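31 August 2026
Trostwood kitchen, sink and dishwasher bay

Went back over the sink end of the counter before the Cilitz people come to look at it. Marichka Shevchuk had left a note on the job sheet (item 647) asking whether the gloss top is practical next to a working sink, so I gave it most of the morning.

Counter: white gloss, wiped with plain water and a microfiber cloth, then dried. Smears show up worst near the front edge when you stand low and look along it. Dish soap left a film. Tried the Stillier cleaner at half strength and the film came off on the second pass. Do not use the green pads on it, we already have one dull patch by the wall from December.

Sink: undermount, stainless. Sealant checked all the way round with a fingernail, no gaps. Brushed walls hide water spots well enough but the rim doesn't, so it needs a dry cloth at the end of the day. Rack goes at the back of the sink. If it sits too far forward the plates foul the tap when you swing it over.

Plates: only using the round white ones for now. Dinner plates stand up fine in the rack, bowls fall over. Scrape first, quick rinse, then across to the dishwasher with the door all the way down. There's a drip line on the floor between the two if you don't let the plate drain for a few seconds. Put a mat down, part no. 3424 from the Carbone list, not ordered yet.

Dishwasher: door drops flat and stays there. Lower basket a bit stiff on the left runner, cleaned out a crumb of grout, better now. Filter rinsed.

To do: order mat, ask Marichka about the dull patch, find the spare filter.

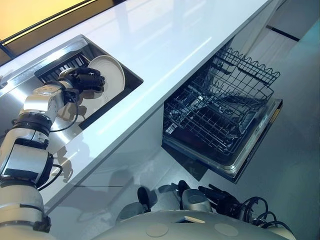

Plates at the sink, dishwasher open to the right.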